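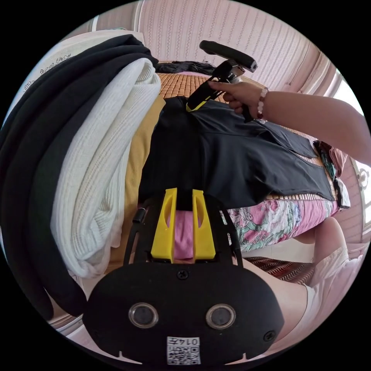
Do you need a 500-dollar duvet?

By Delphine Pettigrew

Every June my inbox fills with offers for winter bedding, and every June the prices have crept up again. The latest is the Utska, a duvet that costs 500 dollars before you have bought a cover for it. The brochure says it "learns your warmth". I read that line several times and I still don't know what it means. It's a bag of feathers.

I asked Rogelio Evangelista, who sold bedding for 22 years before he retired to our end of Gindon Street, what the extra money buys. Better stitching, he said, and sometimes better down. He also said most people couldn't tell the dear one from the middling one with the lights off. He keeps a 60-dollar wool blanket on his own bed and puts a second one over it when the frost comes.

Then there are the numbers. Shops love a warmth rating, but the makers don't all test the same way, so a high rating from one may be no cosier than a lower one from another. Thread count is worse. I've owned sheets with a very grand thread count that went bobbly before the second winter, and the shop's answer was that I must have washed them wrong. In a washing machine, apparently.

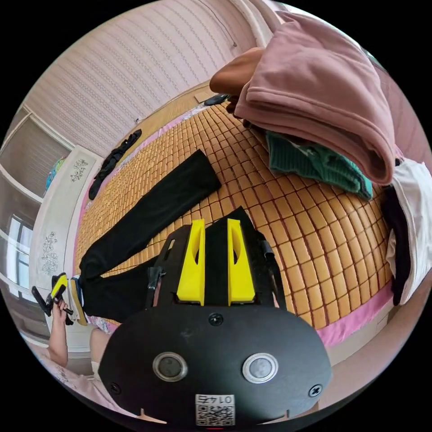

What bothers me most is the idea that a bad night can be fixed at the till. Anqi Meng bought the whole Utska range last year, pillows included, and still wakes at three. Her room faces the street and the bus starts early. A bed is a plain enough thing, like the one in the photo with this item, and I doubt any label sewn into the covers will quiet a bus. Heavier curtains might. They'd cost her a good deal less, too.

If your old duvet has gone flat, by all means replace it. Give it a day on the line first, though, and a proper shake. Mine came up well enough for another winter, and it was cheap when I bought it.

Esperanza Zamora has two spare wool blankets to give away. Ring her before Thursday if you'd like one.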